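From: Ezekiel Hutchins
To: Bullis decorating list
Subject: Re: dark colours in small rooms

Ghazal Daneshvar wrote:
> Has anyone gone properly dark in a north-facing room? The
> leaflet from Esska says a deep colour makes the walls
> "recede" and the room feel larger. Ours is the back bedroom
> and it is small. I am tempted, but it's £40 a tin and I'd
> need at least two. Also, do I have to do the ceiling?

Ghazal,

I'd take the leaflet with a pinch of salt. I have been hearing that dark walls recede for as long as I've been painting my own houses, and always from people with tins to sell. I have done four rooms in strong blues and greens and not one of them felt bigger afterwards. Two felt nicer, which I'd settle for, but it isn't the claim being made.

What a deep colour does do is change a lot from one part of the wall to another. A white wall hides this. With teal you get one shade by the window, another in the corner, and a third once the lamps are on. Some people like that. My wife thought I had missed a bit.
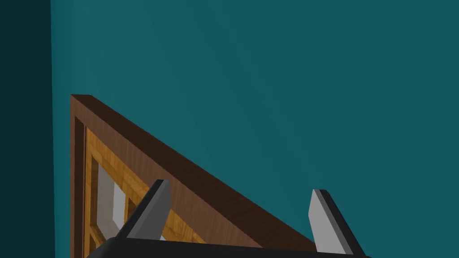 Ardalan Safavi told me off list that I'm being unfair, and that the corners going nearly black is the whole point, as you stop noticing where the room ends. He did his hall in Patundale that way and swears by it. Perhaps. I have been in that hall at four in the afternoon in October and I noticed where it ended with my shoulder.

As for the cost, I doubt two tins will do. The coverage printed on the lid assumes a smooth wall in one sound colour, and going from magnolia to anything deep took me three coats every time. A tinted undercoat helps. The "one coat" ranges I have tried did not cover in one coat, and I've stopped believing there is such a thing.

Leave the ceiling until last. If you hate it white you can paint it then, whereas going back is misery.

Before any of that, buy a tester and paint a big piece of lining paper, at least a metre long – not those little squares on the wall, which only tell you how the colour looks next to magnolia. Move it about for a week. Look at it at breakfast and again at bedtime. If you still want it after that, ignore me and get on with it.

Does anyone still have the roller pole I lent out in the spring? I think it went to Maya.

Ezekiel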